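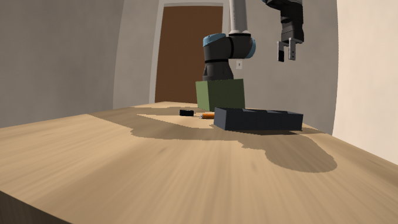 Maintained by Qistina Tambunan and Teodor Ursu, with planner code by Laurențiu Dinu

Geda: a small simulated tabletop set for testing pick-and-place planners

Welcome, and thanks for stopping by! Geda grew out of our planner, Vornoler, which we kept wanting to try on something simple: one arm, a wooden table, a tray and a couple of small things lying near it (the orange cylinder looks like a battery, and we treat it as one in the task names). There are 1264 episodes for training and 138 held out, and every one of them comes from the simulator, so please don't expect real camera noise.

Each episode folder holds the joint states, the gripper command and two video streams, one from a fixed view of the table and one that rides along with the wrist.
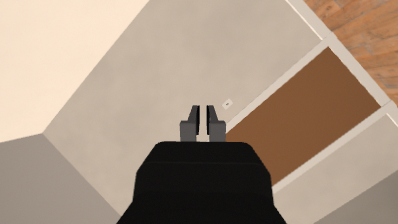

The wrist stream is stored just as the simulator writes it, with no rotation applied, so if your perception code likes its walls upright you'll want to turn on level_view in the loader. Shaohua Jiang wrote that option and it works nicely, though it does slow down the first read.

To replay an episode, run geda_replay with the episode number. Anything that takes more than 2000 control steps is stopped and marked as timed out. We left those in, as Zoia Shevchuk finds them handy for debugging.

Known issue: the tray's collision mesh is a little thicker than its visual one. A fix is planned for November.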